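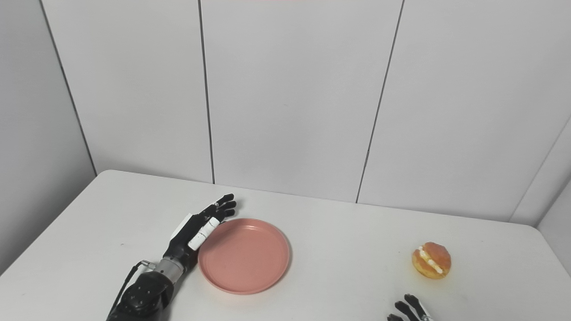 Abb. 1: Teller und Cremebrötchen auf dem weißen Tisch

Projektbericht: Anrichten von gefülltem Gebäck im Kurs Speisenpräsentation
Verfasst von Lanying Zou, Gruppe Brinanden

Ausgangspunkt war die Behauptung aus dem Kursskript, ein farbiger Teller lasse helles Gebäck hochwertiger wirken. Belegt wird das dort nicht. Jianguo Zhong und ich wollten es im August wenigstens im Kleinen nachprüfen, mit einem einzigen Gebäckstück und einem einzigen runden Teller, lachsrosa, mit erhöhtem Rand.

Als Gebäck wählten wir ein waagerecht aufgeschnittenes Brötchen mit weißer Cremefüllung. Die Kruste glänzt orangebraun, und genau damit fängt das Problem an: Neben dem Rosa des Tellers liegt ein zweiter warmer Ton. Ob das harmonisch ist oder bloß eintönig, darüber waren wir uns bis zum Schluss nicht einig. Jianguo fand die Kombination gelungen, ich hätte einen grauen oder dunkelblauen Teller genommen, den wir aber nicht hatten.

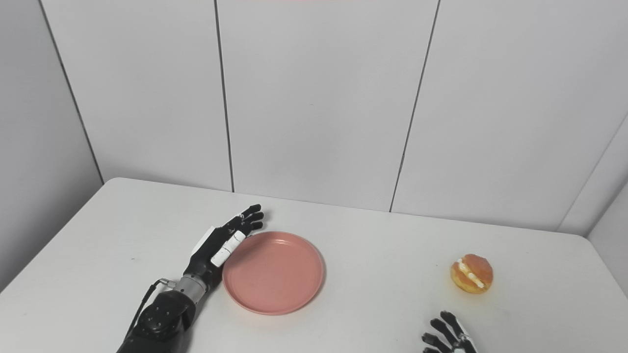 Befragt haben wir neun Personen aus dem Kurs. Fünf bevorzugten das Brötchen auf dem Teller, vier direkt auf der Tischplatte. Im Entwurf unserer Präsentation stand daraufhin »Mehrheit für den Teller«. Ich habe den Satz gestrichen. Eine Stimme Unterschied trägt keine Aussage, und mindestens zwei der Befragten kannten die These aus dem Skript schon.

Dazu kommt der Tisch. Auf Weiß hebt sich die Kruste auch ohne Teller gut ab, die Creme dagegen weniger. Wer auf die Füllung achtet, urteilt vermutlich anders als jemand, der zuerst die Kruste sieht. Danach haben wir nicht gefragt, was ein Fehler im Fragebogen ist.

Offen bleibt auch die Ausrichtung des Schnitts. Wir haben sie nicht festgelegt, und damit ist der Vergleich streng genommen unsauber. Für eine Wiederholung würden wir den Schnitt immer zur befragten Person drehen und einen zweiten Teller in einer kühlen Farbe dazunehmen.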